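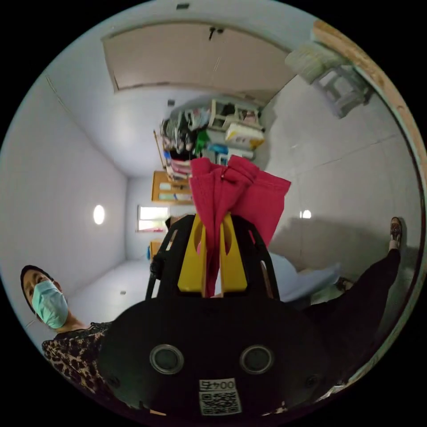 Why did the finish times at Tudmont come out in the wrong order? The two mats were plugged into the wrong ports on the reader box, so it logged the backup mat as the main line and gave every runner the later of their two times.

August, evening, kettle on. Writing this up while I can still read my own scribbles from the practice meet.

We had 139 on the start list, which is a good crowd for a practice cross country and a fair test of the new chips. The first few home were fine, well spread out, and I was feeling quite pleased with myself. Then the big bunch came down the hill and it all went a bit daft. People who'd clearly outsprinted someone on the grass were showing up behind them on the sheet. One girl came over to tell me (very politely!) that she'd beaten her own sister and would like that in writing, please.

Back at the bench I ran the raw file through Kullurer again with the mats swapped over in the settings, and the order now matches the finish judge's list apart from 2 places. Both of those are in the same tight group, so I'm inclined to go with the judge and leave it there.

Things I changed tonight:

- red tape on the main mat lead and on its socket, blue on the backup
- reader clock reset against the phone before loading the box, then checked again after
- a gap of 2 metres between the mats, measured and chalked on the groundsheet – I'd been pacing it out, and my paces shrink when I'm in a hurry

The chips themselves I'm happy with. The Babić ones on the ankle strap read every time on the bench, even when I walked them across sideways. The shoe ones are fussier. I had a few go missing on the muddy bit by the gate at Tudmont, and I don't know yet if that's the mud or people lacing them on too high. If you're using this box before I get to it, please hand out ankle straps to the younger age groups and keep the shoe ones for the seniors, who at least read the leaflet.

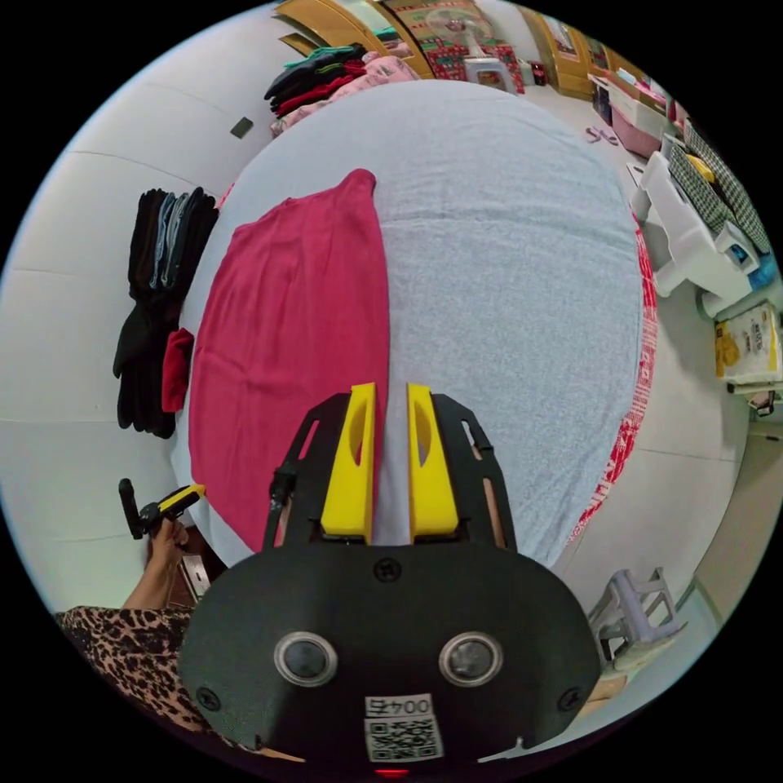 Anyway, battery. Unora want us for their relays next, which means the box sitting on the whole afternoon with no car nearby to charge from. It was down to 40 per cent when I packed up at Tudmont and that was a short day. I've left it running on the shelf overnight with both mats connected and the screen dimmed, and I'll note the level at breakfast. If it's flat by then we borrow the club's spare and carry it across the field, sorry in advance to whoever gets that job, it weighs a ton.

Relays also need the changeover sorting out. At the moment Kullurer drops a second crossing by the same chip if it comes too soon, fine for a normal race and hopeless for short laps. I found the setting but haven't touched it. I'd like to try it with real people running round the car park first, so if anyone fancies a jog, bring trainers.

Still to do: new velcro on the small straps, laminate the port diagram, email Unora for the lap distance.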